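October, workshop book, second volume (the first has tea in it)

Glue trials, continued. Younes asked me to write up the hide glue business before I forget what I did, which suggests he has met me. The question is still why the veneer on the Podoria sideboard lifts along one end every autumn, after two repairs by us and one by somebody before us who used what I can only describe as optimism.

Started 8.15. Glue soaked overnight in the old enamel pan, pearls swollen up nicely. Warmed to 64 degrees and held there. Went off to answer the phone, came back, still 64. I mention this as it has not happened before.
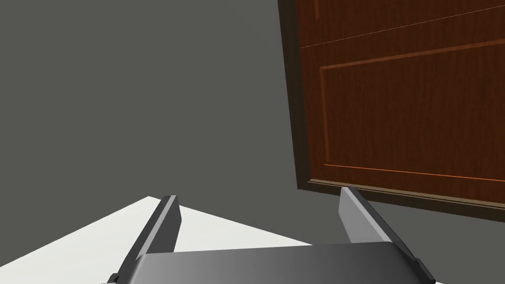
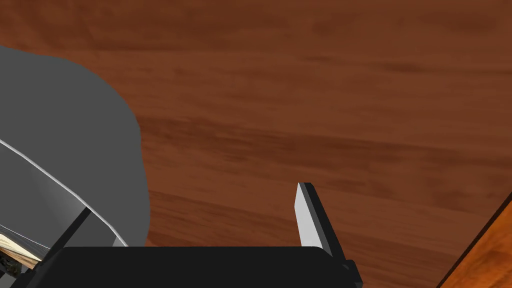
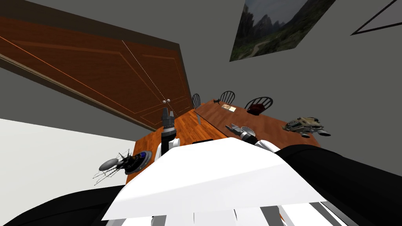
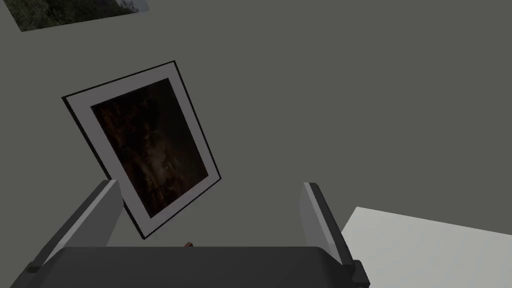 Tabletop, door panel, pictures on the wall.

Juraj Říha thinks I am blaming the glue for something the ground is doing. His view, given at some length over the bandsaw, is that the sideboard's top was made up from boards of two different ages, that the newer one is still moving, and that no glue made from any part of any animal will hold veneer to a board that wants to be somewhere else. He would have the veneer off that end altogether, the joint opened, and the whole thing left until spring.

I said I would think about it. I have thought about it, and the annoying part is that the lifting does stop at a straight line, more or less where a joint would be. I had put this down to the previous repairer running out of glue at that point. Both could be true.

So, before taking anything off, test pieces. Made eight from offcuts, each with a strip of the Hrnčiar walnut veneer (the last of it, the rest is in the door of a wardrobe I'm not proud of). Four with fresh hide glue, two with the liquid stuff from Olow, two with fresh glue plus a bit of urea to slow the set. Labelled them in pencil on the back, then clamped them face up on the bench, so the labels can't be read until tomorrow. Drew a plan instead. The plan is on the back of the Fodora invoice, which must therefore not be paid until I've copied it out.

Notes on the hammering:
Ordinary fresh glue: went down well on the first two, gelled on me on the third. Room was too cold. Put the heater on, did the fourth, fine.
Urea mix: lovely to work, nearly too lovely, the veneer skated about like a tray on ice. Held it with two veneer pins and bad language.
Olow: smells of nothing at all, which I don't trust. Needed a caul and clamps as it won't grab under the hammer.

11.40. Dagmar came by to borrow the moisture meter and I made her use it on the sideboard first. Readings differ from one side of that line to the other. Not by a great deal, but by enough that Juraj will be unbearable. Have not told him. Dagmar has been asked not to tell him and has said she'll see.

Afternoon. Lifted a small flap at the worst corner with a warm knife and a drop of meths. The old glue underneath comes in two sorts: a brown crystalline layer which is ours, and under it something yellowish and rubbery which is not. Ours has been sticking beautifully to the rubbery stuff. The rubbery stuff has been sticking to very little. I should have scraped back to the wood last time and my own entry in volume one says, in my own handwriting, "cleaned off thoroughly". Make of that what you like.

Scraped a patch the size of a playing card back to bare ground. Took 55 minutes. I then worked out how long the whole end would take at that rate and went to put the kettle on. Warm vinegar on a rag softens it a bit, steam softens it a lot but also softens everything else, including the corner of the crossbanding, which I have now re-laid and would like no questions about. Best so far is the vinegar, cling film over it, ten minutes' wait, then the small cabinet scraper with the burr turned right over.

Anil wants to know whether we can just buy a new tin of contact adhesive and be done. Anil does the quotes, so I see where he is coming from. The answer is no, and if he asks again the answer is in this book. What he can do is ring the owner and say the end of the top has to come off the schedule until the boards have settled, and that we won't be charging for the third go at it.

To do:
Unclamp test pieces, copy labels, pay Fodora.
Put all eight on the shelf over the heater for a fortnight, then in the cold store for a fortnight, see which lift.
Meter readings both sides of the line every morning, same three spots, marked with tape.
More 273 grit for the scraper stone? No such thing, I have misread my own list. Look at it again in daylight.
Tell Juraj.

5.20. Dagmar has told Juraj.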